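Teaching a Pick-and-Place Task by Remote Control and by Hand Guiding

Project report, Robotics Laboratory II
Sosstead Technical College
Group members: Tumelo Engelbrecht, Sólveig Blöndal, Florian Guillot
Supervisor: Temitope Olaniyan

1. Purpose

The assignment was to teach one arm one sorting task in two ways and compare the recorded demonstrations. In the first way, the operator moves a small leader arm and the work arm follows. In the second, called hand guiding in this report, the operator holds the work arm directly and pushes it through the motion while the motors only cancel gravity. We chose a task with thin, light packets and a container that also holds stiff boxes, as last year's report from Darnell Lindgren's group covered only rigid blocks and listed soft packaging as open work.

2. Task

One packet lies flat on the counter in front of a white plastic container. The arm grips the packet, lifts it over the rim, and lets go inside. The container already holds other packaged goods. The packet must end up fully inside the rim without pushing anything else out. Position and angle of the packet are changed by hand between trials. The container stays in the same general area but is not fixed down.

A trial ends when the operator presses the pedal. It is marked good if the packet is inside and the arm has returned to its start pose. Trials that ended in any other way were kept in a separate folder and were not used for training.

3. Equipment

The work arm has six joints and a two-finger gripper with black fingers. The leader arm is the Bouchard kit owned by the lab, with the same joint layout at a smaller scale. A small color camera is mounted at the wrist and looks past the fingers toward the work surface. A second camera stands on a tripod to the side. Joint angles, gripper opening, and both video streams are written to one file per trial with a shared clock. All recording was done with Sosness, the logging program maintained by the lab.

4. Procedure

4.1 Remote control

The operator stood to the left of the arm with a monitor showing the wrist view. Direct sight of the arm was allowed. We tried a version with the monitor only and dropped it after the first session, as the operators could not judge fingertip height well enough and kept pressing the packet into the counter. The height error is not visible from the wrist until the fingers are already touching.

Each operator did a practice block before recording. Practice trials were not saved.

4.2 Hand guiding

The operator held the arm behind the wrist and opened or closed the gripper with a button on a cable. Two people were needed: one to guide, one to run the pedal and reset the packet. The guiding hand had to stay behind the wrist camera. In early trials the operator's sleeve entered the wrist view, and a model trained on those files would have seen a cue that is never there when the arm runs alone. We discarded them and repeated the block with sleeves rolled up.

4.3 Gripping method

Flat packets cannot be picked from straight above with our fingers. The method used by all three operators was to bring the gripper in low from the side, slide one finger tip against the edge, and close on the raised part of the foil. Florian Guillot approached from the left in nearly every trial. The other two changed sides depending on the packet angle. We did not set a rule for this at the start and should have.

5. Data

We recorded 1,000 trials in total. Of these, 700 were by remote control and the rest by hand guiding. The uneven split was not planned. Hand guiding took up both people for the whole session, and the lab was available to us only on Friday afternoons during October.

Each file was trimmed to start at the first joint motion and end at the pedal press. Files with dropped video were removed before the trials were counted, so the totals above refer to usable recordings, good and failed together.

6. Observations

6.1 Smoothness

Hand-guided paths were smoother in the free part of the motion, from lift to container. The remote paths show small corrections, mostly near the rim, where the operator slowed down to check clearance. Near the packet the order was reversed. During hand guiding the arm's own friction made very small moves difficult, and the fingers tended to jump the last few millimeters. The leader arm is light and gave better control there.

6.2 Timing of the gripper

With the cable button, the gripper closed late compared with the arm motion. The operator stopped, pressed, waited, and then moved. This pause appears in the data as a stretch of still frames, and the trained policy copied it. It sometimes stayed at the packet without closing at all. Cutting most of the still frames from the hand-guided files reduced this but did not remove it.

6.3 Lighting and surface

The counter is dark brown marble with many light veins, and it reflects the ceiling lamps. Dark packaging on this surface has weak edges in the wrist view. Packets with a colored label were located more reliably than plain ones in the test runs. We believe the policy was following the label instead of the outline, but we did not run a test that would separate the two.

6.4 Test runs

The policy trained on remote control data was run 22 times with the packet placed at new positions. It failed 4 times. In each failure the fingers passed over the packet and closed on nothing. The policy trained on hand-guided data was run only a few times before the gripper cable broke, and no result is given for it. The two methods can therefore be compared here by their recordings only.

7. Problems and changes for the next group

The container should be marked on the counter with tape at its corners, so that a shift can be noticed and logged. The approach side should be agreed on before recording or written into the file name. The button for hand guiding should be replaced by a trigger that sets the opening continuously, which would bring the gripper data closer to what the leader arm gives. The Stadeldale workshop has a printed handle with such a trigger, and Sólveig Blöndal has the drawings.

Loose scraps on the counter should be cleared between blocks. We did this only at the start of each session.

The trimmed files and the trial sheet are on the lab drive in the Sosness folder, sorted by operator. The failed trials are in the same place under a separate heading and have not been labeled by cause.

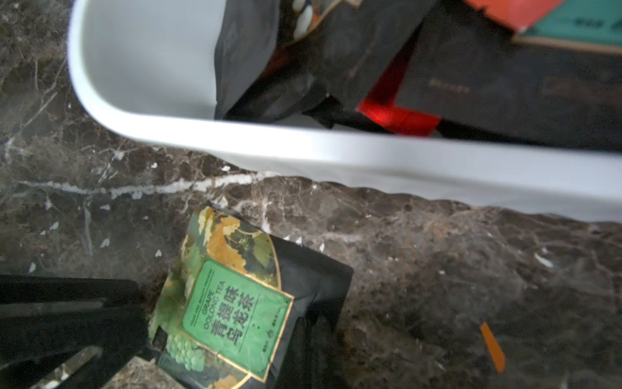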